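Equipment News: Zomura Gripper Kit Now Available to Member Workshops

The Stasham Technical Center is pleased to announce that the Zomura gripper kit has been added to its equipment loan and purchase program. Members may borrow one kit for a period of 30 days or purchase it outright through the Center at a price of $385. The kit is supplied by Holanda and is intended for small workshops and teaching labs that wish to begin handling light parts on a bench.

Each kit contains the printed parts for one two-finger gripper, a set of replacement fingertip pads, a motor, and a printed assembly guide. Members should allow 4 hours for assembly and first setup. Arms and controllers are not included – the adapter plate fits the Hisamier bench arm, which many members already own.
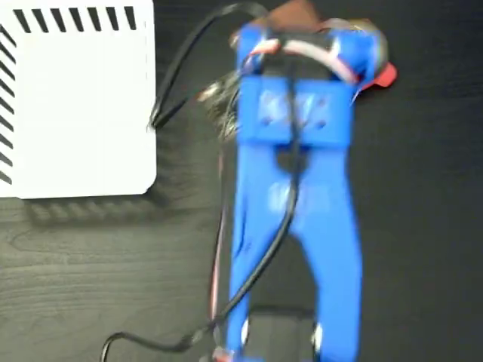
Cable routing deserves attention before the kit is put to regular use. The guide leaves this step largely to the owner, and our staff consider it the weakest part of an otherwise sound product. Slack should be long enough for the full reach of the arm, yet kept clear of the fingers. A black cable that runs down over the bracket block and across one finger, with thin wires looped above it, is an arrangement members are advised to tidy with clips or a sleeve. The small white pads on the inner sides of the fingers should also be checked for wear at the start of each session.

The Center has set aside funds to reduce the purchase price by 40 percent for registered schools. Requests for the reduced price will be accepted through the end of June. Loan requests may be made at any time at the equipment desk – borrowers are asked to return all parts, including unused pads, in the original packaging.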